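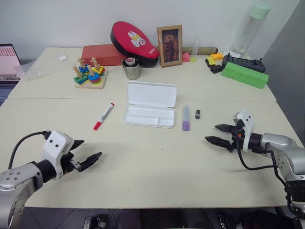 Nollosska Asks Office Workers to Please Put It Back

New survey finds that the shared supply cabinet is where good intentions and decent scissors go to die

IRNITZ, 11/8/21 -- Nollosska, the office supply subscription company, today released the results of its first Missing Items Survey, a study of what happens to pens, staplers, tape and other small things after they are bought by one person and borrowed by everyone else. The company also announced Skestadeck, a labeled drawer system meant to slow the process down. It makes no claim to stop it.

The survey was carried out in October among 525 people who work in offices, clinics, schools and print shops. Respondents were asked what they had lost, what they had taken, and whether they saw any connection between the two. Most did not.

Dry-erase markers were the item people complained about most, followed by scissors and phone chargers. Respondents described themselves as careful borrowers surrounded by careless ones. When asked to name the worst offender in their workplace, 80 people named their own manager. A smaller group named a department, usually the one down the hall.

"We expected people to be a bit guilty about it," said Tania Mondal, head of research at Nollosska. "They were not guilty at all. One man told us he had never taken a pen from work in his life, and he filled in the paper form with a pen from work. It had the company's name on it. He handed back the form and kept the pen."

The written comments ran longer than the survey team had planned for. One respondent gave a full account of a three-hole punch that left a second-floor office in the spring and was later spotted in accounting under a different label. Another asked that her answers be kept from her sister, who works at the next desk. Several people used the space for general remarks about the coffee, which will be passed along to no one in particular.

Skestadeck is Nollosska's answer to all this. It is a set of shallow drawers with a printed outline for each item, so that an empty space looks like an accusation. The drawers can be stacked on a counter or fixed to a wall, and the outlines can be swapped when the contents change. There is no lock. An early version had one, and the key went missing.

"I've worked in facilities for a long time, and I have bought the same tape dispenser more often than I'd like to say," said Lakmal Rathnayake, operations manager at Liyanage, an accounting practice that tested the drawers before launch. "With the outlines, people at least pause. You can see them thinking about it. Then some of them put it back, and some of them go and borrow from legal."

Liyanage used the drawers on 3 floors during the trial. Rathnayake reports that the scissors are still there, that the staplers come home most evenings, and that the good highlighters should be considered a lost cause. He has asked for a drawer outline in the shape of a highlighter with a short note printed inside it. Nollosska is looking at the wording.

The drawers were designed by Igor Kolář, who joined the company from a firm that made cutlery trays. He sees the jobs as much the same.

"Everyone knows where the forks go," said Kolář. "Put a grown adult in a kitchen they have never seen before and they will put the fork with the other forks. Put the same adult near a supply cabinet and they'll leave a glue stick in the paper tray. I wanted to find out if the fork part of the brain could be used for glue."

A first run of 2,000 sets will go to current subscribers, with general orders to follow. Each set comes with blank labels for items that defy the standard outlines, such as the bag of mixed rubber bands and the adapter that fits nothing but can't be thrown away. Replacement labels are free -- the company has read its own survey and knows what will happen to the first ones.

Nollosska plans to repeat the survey next year. Questions on mugs and refrigerator shelves were left out of this round after a test group became heated, and they may return in a gentler form.

About Nollosska

Nollosska delivers pens, paper, tape and other everyday supplies to workplaces on a regular schedule, and then delivers them again. The company is based in Irnitz.

Media contact

Hashini Siriwardena, press office, Nollosska. Survey tables and product details are available on request. Printed copies are sent on loan.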